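About Kususbridge Coffee School

Most coffee schools will tell you that you have a palate waiting to be woken up. We have our doubts. Plenty of people come through our door, taste two cups side by side, and can't tell which one they like better. They still go home making a better drink than they did before, and we think that's what they paid for.

We teach people to use dispensers, drip trays and a glass. Our bench is a plain white table with stainless trays on it, and you'll stand at it for most of the session. There is no chalkboard menu and no reclaimed anything.

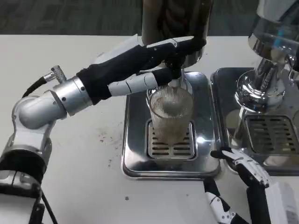
A ribbed glass under the spout, coffee residue inside.

The school began as a side room at Symonenko, a small roastery on Ulholm Street, after its owners got tired of selling good beans to people who ruined them by breakfast. The first class had 8 people in it and ran an hour over. Ji-hoon Ra taught it and still teaches most of them. He doesn't believe in flavor wheels. He will hand you one if you ask, and then he'll ask what you plan to do with it.

We have heard the usual claims over the years. Water from a certain spring. A tamper that costs more than the kettle. Beans rested for exactly 13 days, never 12. We try these things when we can, with the cups unmarked, and so far we've kept very few of them. Resting the beans does seem to matter. The exact day, as far as we can tell, doesn't.

What we do care about is dull. Empty your grounds before they sit. Rinse the mesh. Lift the grate out of the tray and wash under it, every time, even when it looks fine. A tray can be shiny on top and pretty bad underneath, and old coffee has a smell that gets into everything you make after it.
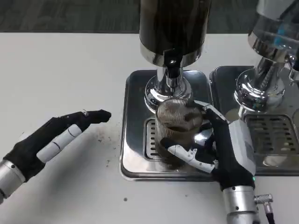
Vuson wrote to us in November to say that the cleaning hour was the only part of the course that stuck, and that the rest could have been a pamphlet. We printed the letter and put it by the sink. The pamphlet is now free at the desk, and if you think it will do the job, take it and save your money.

The full course costs $380 and takes two evenings. That covers beans, milk and all the cups you spoil. It doesn't come with a certificate. We looked into offering one and couldn't work out what it would certify. If your employer needs proof that you were here, we'll write a note saying you were here.

On the first evening you grind, brew and clean up. The second evening is milk drinks, and we go slowly there.
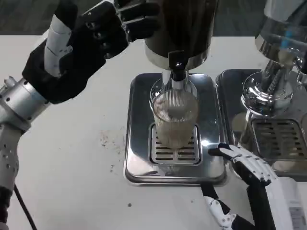 People tend to rush that part and pour too much, then blame the beans. We'd sooner you made four small drinks and threw out three. Bring an apron if you like your shirt. Eat something first, too, as that's a lot of coffee on an empty stomach.

We don't sell machines and we don't take a cut from anyone who does. If you ask what to buy, we'll ask what you have now, and there's a fair chance we'll tell you to keep it.

Classes start at 6:30 p.m. The side door sticks, so push.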